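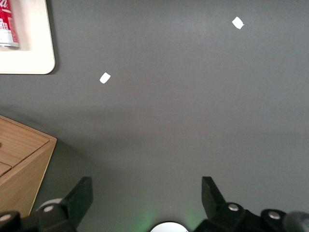

Housekeeping and Table Service, Unit 4: Clearing and Resetting
Handout for the March group

Welcome back! Last time we laid tables, and now we get to my favorite part, clearing them. I love this unit because a good reset takes so little gear (a tray, a damp cloth, a dry cloth) and changes a whole room.

Key terms
Carry-off: anything that leaves on the tray, such as cans, cups and plates.
Litter: torn paper, crumbs, wrappers. Goes in the bin pouch.
Reset: the table is back to bare and ready for the next guest.

Order of work
Set the tray down flat near one side of the table. Drinks go on the tray first, standing up. Then pick up paper by hand, every scrap, before any cloth touches the surface. Wet paper smears and sticks, and white bits on a gray top show up from across the room! Wipe from the far edge toward you, then dry.

Check your work from a low angle. Pale, matte tops hide streaks when you look straight down.

Practice
We'll use the tables in the Jorden room. Aim for 14 resets each; the Skerkeo dining hall seats 100 at lunch, so rhythm matters. Work in pairs and swap halfway.

For next time
Read the Plirnora booklet, section on trays. Bring two cloths.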